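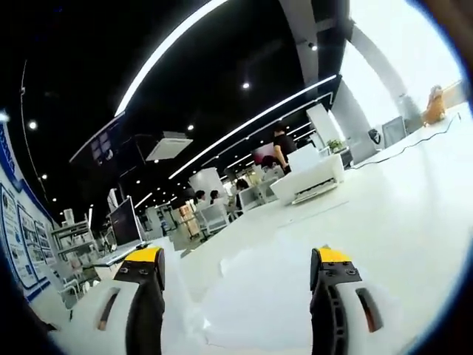 I've been making marmalade every February since I moved to Skarcombe, and I've ruined enough of it to have opinions. My first lot set so hard I bent a spoon in it. My second never set at all and we had it on ice cream until Easter. So if you're new to this, come and learn from my sticky mistakes!

The method I use now is the whole fruit one, which I got from Remedios Enriquez when we shared a stall at the Vevness market. You boil the oranges whole first and do all the chopping when they're soft. I used to slice raw peel for hours with a blunt knife and a sore thumb, and I'm never going back to that.

## What you need

- 1 kg Seville oranges
- 2 lemons
- 2 kg granulated sugar
- 2 litres water
- a really big pan with a lid
- a square of muslin and some string
- clean jars with lids that fit

Sevilles are only in the shops for a few weeks after Christmas. If you see them, buy them, and if you haven't got time to cook, put them in the freezer whole. Frozen ones lose a bit of setting power so I throw in an extra lemon. Ordinary eating oranges will give you something sweet and pleasant, but it won't have that bitter edge and it'll be a pig to set.

## Boiling the fruit

Scrub the oranges, pick off the little green buttons and put them in the pan with the water. They'll bob about. I sit a heatproof plate on top to keep them under, put the lid on and leave them simmering very gently for two hours or a bit more. You want to be able to push the handle of a wooden spoon into the skin without any fight. Do check this properly! Once the sugar goes in the peel won't get any softer, and chewy peel is what spoiled my third year's batch (I gave most of it to my brother, who eats anything).

Lift the oranges out into a colander over a bowl and let them cool. Keep every drop of the water. I usually stop here and do the rest the next day, and it's no worse for it.

## Chopping

Halve the oranges and scoop all the insides, pips and pith and everything, on to the muslin. Tie it up tight. Now slice the peel however you like it. I go for fairly thin because it looks pretty in the jar, but Gwenaël Rolland, who judges the preserves at the Maletside show, told me he likes a good thick chunk he can find with his teeth. Suit yourself. You're the one having it for breakfast.

Put the peel, the bag and the lemon juice back in the pan with the saved water and simmer it for 10 minutes. Fish the bag out into a sieve and, when you can bear to touch it, squeeze it hard with a spoon. You'll get a cloudy sort of slime coming through, and that's your pectin, so scrape it all in.

## Sugar, then the boil

Warm the sugar in a low oven for a few minutes if you can be bothered. Tip it in over a low heat and stir until you can't feel any grittiness on the bottom of the pan. Take your time over this. If you rush it you'll get crystals in the jars a month later.

Then turn it right up. It needs a proper rolling boil, the kind that climbs the sides and makes you nervous, which is why I said a really big pan. Start testing after 15 minutes.

For the test, put a couple of saucers in the freezer before you begin. Take the pan off the heat, drop a teaspoonful on a cold saucer, give it a minute and push it with your finger. If it wrinkles, you're there. If it runs, back on for five minutes and try again. Mine has taken as long as 30 minutes on a slow hob, so don't panic.

## Potting

Wash your jars in hot soapy water, rinse them and stand them in the oven at 140°C while you're boiling. Leave the marmalade to sit in the pan for 15 minutes before you pot it. I skipped this for ages and all my peel floated up to the top! Give it one stir, ladle it into the warm jars, fill them nearly to the brim and put the lids on straight away.

It keeps for a year in a dark cupboard. Label it with the date, even if you're sure you'll remember. I've got a jar at the back that could be marmalade or could be the apricot chutney, and I keep putting off opening it.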